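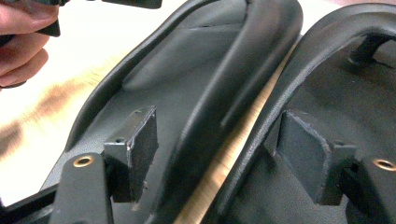
One of the other visitors asked straight away whether the robots ever get bored, and got a laugh for it, but the answer she was given was quite serious: the dull jobs are what they're bought for, and the fiddly ones still go to people. I wrote that down in the minibus afterwards and it ended up being the main thing I wanted to talk about in this report.

Visit report: open day at Zonditz, Dalstead
2023-02-28

Our group chose the Zonditz open day for our automation module because it was the closest (18 miles, and we still managed to be late). They make moulded plastic housings, mostly for other firms, and the big order at the moment is a cover set for a product called Memia. I'd never really thought about who makes the shell of a thing before. Now I keep turning stuff over to look at the underside!

The tour started with the moulding hall, which is loud and smells a bit like a hot hairdryer. A robot arm lifts each part out of the press and puts it on a belt. They told us one press does 1000 parts on a good day, and that before August all of the lifting out was done by hand. I tried to time the arm on my phone but the person in front kept moving, so I haven't got a number I'd trust.

Then we went through to the bench area, and this was my favourite bit. The shells come as left and right halves, matt and dark grey, and each one has a mounting tab with a little brass threaded insert in it for a screw to go into. You really notice the brass against all that grey. We were allowed to handle some, and I spent ages looking at the blocky bits moulded on the inside, which have a rougher face than the rest and look as though they've been trimmed.

The demonstration was of Seol, their newer assembly cell, which is meant to pair up the halves and fasten them. It did the first few beautifully. Then it stopped with a half in mid-air and a light came on, and we all stood there while somebody reset it (I felt quite sorry for it). We were told it had been shown roughly 200 pairs so far and that they want it to get through 300 without a stop before it goes on the night shift.

What I'd like to follow up for the project is how the cell tells a left half from a right one. They mirror each other, so my guess was that it looks at which side the tab is on, but I forgot to ask and then it was time for the bus. I've emailed the open day address and will add the reply to the appendix if I get one before we hand in.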